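The Left Back Who Stayed in Wamside

At 7 in the morning the training ground at Wamside is mostly fog and puddles. The first team doesn't report until 10. The under-16s don't come in until after school. But the lights are on over the small field behind the gym, and Arne Tiedemann is out there with a bag of balls, hitting crosses at a goal with no goalkeeper in it.

He is 19 and plays left back. Last season he started 8 games for the first team, and by spring he was taking most of the corners. Two larger clubs asked about him over the summer. He signed a new contract with Wamside in August and went back to sharing an apartment above a bakery with a reserve team midfielder.

"I wanted to play," he says. "If I go somewhere bigger, I train with better players and then on game day I watch them. I've had enough of watching."

He did a lot of it early on. Tiedemann was a winger until he was 15, quick over ten yards and not much use after that. Brimine released him at the end of that year. The letter said he lacked end product, and he still has it in a drawer at his mother's house. He spent four months playing in a Sunday league with his older cousins before a Wamside scout came to look at somebody else and left with two names in his notebook.

The move to left back was made for ordinary reasons. The academy had three wingers and one left back, and the left back broke his wrist. Tiedemann filled in for a youth cup tie at Ridico, gave away a penalty inside ten minutes and then made the winning goal in extra time. He has hardly played anywhere else since.

What he had to learn was where to stand. Coaches at Wamside talk a lot about the far post, and for good reason. In his first season in the youth team, opponents kept hitting long diagonals over his head, and he kept turning the wrong way. He would watch the ball and lose the runner. The cure was dull. For most of one winter he stayed out after training while a coach threw balls over him by hand, 4 sets every session, until he could open his body and check his shoulder without thinking about it.

He is better there now, though not perfect. Against Gauthier in November he was caught twice in the first half, and the second one led to a goal. Wamside lost 2-1. On the bus home he asked for the video before the analyst had finished cutting it.

Going forward, there isn't much to fix. He hits the ball early and flat, usually from deeper than defenders expect, and the center forwards like it because they can start their run knowing it will come. His delivery on corners is the same every time -- hard, head height, to the edge of the six-yard box. Five of Wamside's goals from set pieces last season came from that one kick.

He isn't tall, and he doesn't win many headers. Teams that have noticed this put their biggest forward on his side for goal kicks. Wamside's answer has been to move a center back across and let Tiedemann pick up the second ball, which suits him.

The crowd has taken to him. Wamside draws 300 on a wet night for a cup replay, and a good part of that crowd stands on the grass bank along the left touchline, where he spends one half of every game close enough to hear all of it. Some of them remember him from the Sunday league. One man calls him "Winger" every time he gives the ball away.

He came off with cramp in the 85th minute of the opening game this season and has finished every one since. He puts that down to food. The apartment has two burners and no oven, and until this year he lived on sandwiches from downstairs. Now he cooks rice and chicken in a large pot at the start of the week and eats it until it runs out. His roommate has refused to join in.

There will be more interest in the winter window if he keeps his place. Clubs two divisions up are short on left-footed defenders, and his contract has a release clause that people in the game consider low. He says he hasn't read that page closely. His agent has.

For now he has the small field until 9, when the grounds crew wants it back. He collects the balls from the net, walks them to the corner and starts again from the other side, right foot this time. Most of those go over the bar.
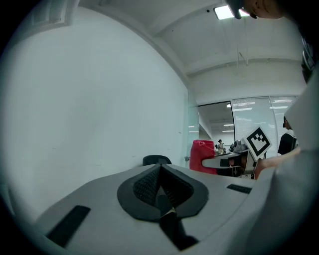 Next Month: Two Brothers, One Goalkeeper's Jersey

We visit Ridico, where the first choice and the backup grew up in the same bedroom and still drive to training in the same car.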